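How to clear a desk of books before you buy anything to put them in

Most desk-tidying advice ends with a shopping list. I've tried a fair amount of it and I'm not convinced. Somebody at Akitz or Valente would like you to own a drawer insert, and the Clurkon riser I bought mostly collected receipts. What follows costs nothing and takes one evening.

Start with the books. Papers feel more urgent, but they breed decisions, and you'll be tired by the third envelope. Take every book off the desk and put it on the floor or a chair. Then put back only the one you're using this week. If you can't name it, none go back.

Lay it flat. Thick paperbacks slump when they stand alone, and the spine suffers for it. Back cover up is fine if you find it easier to leave alone – I do, though I make no claims for it as a study method. 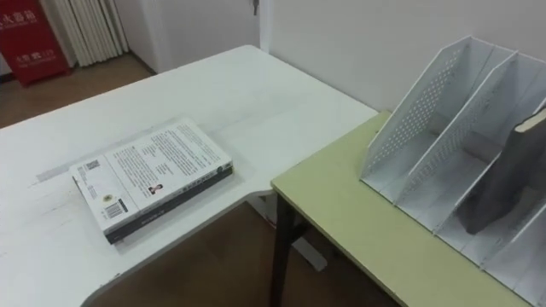 Musa Oyelaran wrote in to say he keeps 5 books out and manages perfectly well, thank you, as long as the file organiser is on another table. Fair enough. I'd ask how many of the 5 he opened in October.

Next, wipe the top. A damp cloth and a drop of washing-up liquid shift most grey scuffs on a white desk. The ones that stay are probably scratches, and I wouldn't trust a "restoring" cream with them. Dry it with an old tea towel or you'll get streaks.

Now the papers. Two piles: needs doing, needs keeping. Anything for keeping goes in the organiser, upright, and the organiser doesn't live within arm's reach. If it does, it becomes a tray for post.

Leave it for a week before you judge. If the books have crept back, move the shelf closer to the desk. A second organiser won't help.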